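# Choosing a first book for a reading group where half the members don't read much fiction 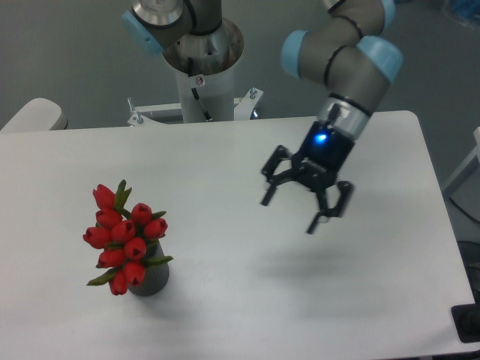

I'm starting a reading group in April and I need to settle on the first book. There are 12 of us, all neighbours or friends of neighbours, and we'll meet at my place in the evening. I've got the table clear apart from a vase of red tulips, and they can stay where they are. What I can't decide is the book. Half the group read novels all the time and the others mostly read biography or nothing. I had picked a family saga set in a mill town, but it runs to well over 500 pages and two people have already gone quiet. Do I stick with it and split it over two meetings, or start with something short? Also, do people use the discussion questions printed at the back, or write their own?

**Ebere Jibrin**

---

Start short. I've run a group for six years and the only meeting that fell apart was the one where we split a long novel in two. The fast readers had finished it and kept giving away the second half, and the slow readers stopped coming. Under 250 pages is a good limit for the first three or four books. Keep the saga for the summer and give everyone two months.

For a mixed group I'd look at a novel based on a real person. Your biography readers will have something to say about what was changed and what was left out, and that usually gets the novel readers going too.

On the printed questions, I use two or three and drop the rest. A lot of them are really several questions at once and people only answer the last bit. The ones that work for us:

- Which character did you change your mind about, and where?
- Was there a chapter you would have taken out?
- Did the ending follow from what came before?

Ask people to bring a page number if they can. We allow 15 minutes at the start for general chat and then go round once so that everyone has spoken.

**Venkataraman**

---

short stories. you can do one collection and people who only managed half of it can still join in

**cukus89**

---

I don't agree that long books are always a mistake, but I wouldn't do it first. Check how many copies your library can get before you announce anything. Ours has reading group sets you can borrow for six weeks, and the list is mostly shorter novels anyway. Large print and audio are worth asking for as well. One of our members only listens, so she writes down chapter numbers instead of pages.

I'd write your own questions for the first meeting, even if there are only four. The printed ones tend to assume everybody liked the book.

**movent2809**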